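Zawadzka Killusik storage caddy, black, 2270 g load rating

I bought the Killusik in December to replace a wire rack that had bent at both hooks. It has now been on the inside of a utility closet door for 8 weeks, holding brushes, a spray bottle, two rolls of tape and whatever else gets dropped into the cup. These are my notes on fit, load and cleaning.

The caddy comes in two parts, a molded body and a wall rail. The rail takes two screws, which are supplied, and two plugs, which are not. Zawadzka also sells an adhesive version of the rail. I have not tested it and would not trust it on painted particleboard.

Empty weight on my kitchen scale is 1195 g with the rail attached. That is heavy for a part of this size, and a hollow-core door will need backing behind the screws. The printed limit of 2270 g is for contents only. I loaded it to the limit with bagged sand, left it for two days and measured no sag at the outer corner. Swinging the door hard did produce a rattle, which a strip of felt behind the rail took care of.

Finish is good in general. Mold lines are faint and the edges have been rounded off well enough that nothing catches a sleeve. The plastic picks up dust quickly and should be wiped with a damp cloth – a dry one only moves the dust around. The textured underside is harder to keep clean than the rest. A crosshatch this fine holds soap residue, and I ended up using an old toothbrush on it.

My main complaint concerns the tabs. They are small, short and molded in the same black as everything around them, so lining them up with the rail in a dim closet is done by feel. Start with the body tilted toward you, press down until it seats, then pull the bottom edge forward to check. If one side is still high, take the whole thing off and start over. Forcing it will mark the rail. 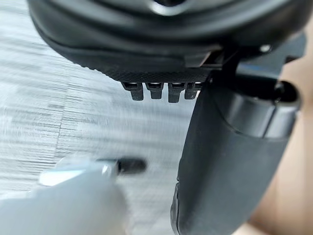 Oona Leinonen wrote in to disagree about the tabs. Hers have been on and off the rail every weekend all winter, she says, and the fit is as tight as when she bought it; the part that gave her trouble was the rail, which had a slight bow out of the box and had to be shimmed with card at one end. She also points out that warm water and baking soda will clear the soap residue without a brush.

I checked my own rail against a steel rule after reading that and found it straight, so this may vary from batch to batch. It takes a minute to check before drilling. The shop in Tamthorpe where I bought mine exchanges rails without the body, if you keep the receipt.

The obvious alternative is the Ikudness door bin. It is lighter, hangs over the top of the door and needs no screws, but it shifts every time the door closes and the cup is too shallow for a tall spray bottle. For a rented apartment I would still pick the Ikudness. For a door you own and are willing to drill, the Killusik is the better part.

Replacement screws are a standard size. Replacement bodies are sold in black only.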